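Pesquisar no site Digite o que procura

Quando a regra cabe na porta do armário

Passei uma manhã de novembro na Joststead a ler regras. Eu sei, parece castigo, mas gostei imenso! A Teresa Hayes, que trata da segurança dos braços robóticos, tem as dela numa folha colada à porta de um armário: são 12, já foram 26, e ela fala das que cortou com um certo carinho.

A primeira manda escrever a tarefa antes de ligar o braço. A terceira é a minha preferida: quem muda um objeto de sítio na mesa anota no caderno (e assina, claro). Depois vêm as da comida – pinças limpas antes de cada sessão, cabos afastados do vapor, nada do que o robô tocou vai para a boca de ninguém. O Daithí Mac an tSaoi, que programa os movimentos, acha esta última severa demais. Perdeu a votação, e ainda resmunga.

Os pãezinhos, redondos e brancos, dão mais trabalho às regras do que qualquer peça de metal, porque a força de aperto tem de ser definida para cada alimento. 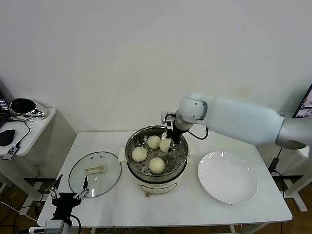
Quem pode mudar o limite de força da pinça? Só quem assinou a ficha da tarefa, e a alteração fica registada antes de o braço voltar a mexer.

Pedi uma cópia da folha e a Teresa deu-me a antiga, com as 26 regras e os riscos a caneta.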